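Search the manual
Go
Home Set-up Teaching Playback Maintenance Contact

5 Teaching a pick-and-place task

This section applies to the Zullance arm with the two-finger gripper and wrist camera. Complete the homing routine in section 4 before you begin.

5.1 Choosing a teaching mode

Hand guiding: the operator holds the wrist collar and moves the arm directly. Use this mode for short moves with light objects.

Remote control: the operator moves the arm with the Minja handset and watches the wrist view. Use this mode where hands would block the camera.

Both modes save to the same kind of file. Do not change mode part-way through a demonstration.

5.2 Preparing the work area

1. Clear the table of everything not needed for the task.
2. Place the tray flat on the table, within reach of the arm at every corner.
3. Place the object upright or on its side, as it will be presented during playback.
4. Set the speed limit to 100 mm per second.

CAUTION: Keep one hand on the stop button whenever the arm is powered. In hand guiding, keep fingers clear of the linkage arms, which close inwards with the gripper.

5.3 Recording a demonstration

1. Open Bromora and select New task. Enter a name without spaces.
2. Press Record. Wait 2000 ms for the tone before moving the arm.
3. Bring the open gripper over the object. Approach in a straight line.
4. Close the gripper slowly. Stop when both fingers touch the object.

NOTE: Thin plastic bottles deform under full grip force. Start with force level 4 and raise it one level at a time if the object slips.

5. Lift the object clear of the table and pause for one second.
6. Move the object towards the tray. A bottle held on its side with the cap nearest the wrist camera should pass over the rim of the tray base first, with the fingers gripping just behind the cap and at the neck. 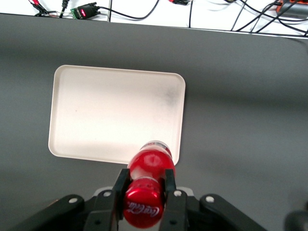

7. Lower the object until it rests on the tray, then open the gripper.
8. Withdraw the arm along the line of approach and press Stop.
9. Select Keep or Discard. Discard any demonstration in which the object was dropped or the arm touched the tray.

5.4 If recording stops early

Wrist limit reached: the wrist turns through 270 degrees in total. Return it to the centre mark and start the demonstration again.

Frames missing: check the camera lead at the wrist and at the control box.

Handset not found: hold the pairing key until the lamp is steady.

Section revised in January by Zoriana Hutsuliak, Tromville.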